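Usamos cookies propias y de terceros para mejorar tu experiencia. Aceptar | Configurar | Rechazar

Cuaderno de taller, abril de 2022

Sigo sin creerme el porcentaje de la memoria. El grupo de Sachiko Ikeda dice que con 200 demostraciones de botellas basta para entrenar el agarre y pasar la ronda de Jilbridge. He repasado el registro y válidas hay 141. Las demás tienen el recorrido cortado o la apertura de los dedos mal guardada, y alguien las dejó en la misma carpeta. Mientras no se separen, no firmo ningún resultado.

Otra cosa: casi todo está grabado con la misma mesa y la misma luz. Itsuki Kobori defiende que así se aprende antes lo básico. Puede ser. También puede ser que el modelo se esté aprendiendo la mesa. Le pedí que repitiera una tanda en el aula Takeda y contestó que ya se vería.

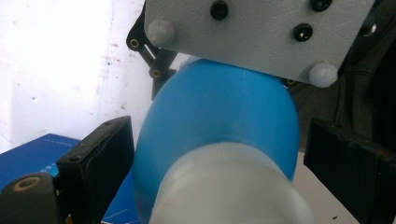
Las botellas me preocupan más que las cajas. Superficie curva y lisa, tapón más ancho de lo que conviene, y los dedos llegan casi siempre un poco girados. En el manejo a mano uno corrige con la muñeca sin darse cuenta, y esa corrección entra en los datos como si fuera parte del plan. Luego el brazo la copia a destiempo — o no la copia.

Prueba con el brazo Ferkon: 19 intentos, 2 agarres que yo daría por buenos. En la hoja del grupo figuran más, porque cuentan como éxito tocar el objeto. Hay que escribir el criterio antes de volver a medir. Propongo: levantar, mantener, soltar dentro de la marca.

Pendiente:
- separar las grabaciones malas (Itsuki)
- revisar holgura de la articulación izquierda
- preguntar a Drimetti por las almohadillas blandas, que las prometieron en septiembre

Sachiko quiere enseñar el vídeo bueno en la presentación. Que lo enseñe, pero con la tabla entera al lado.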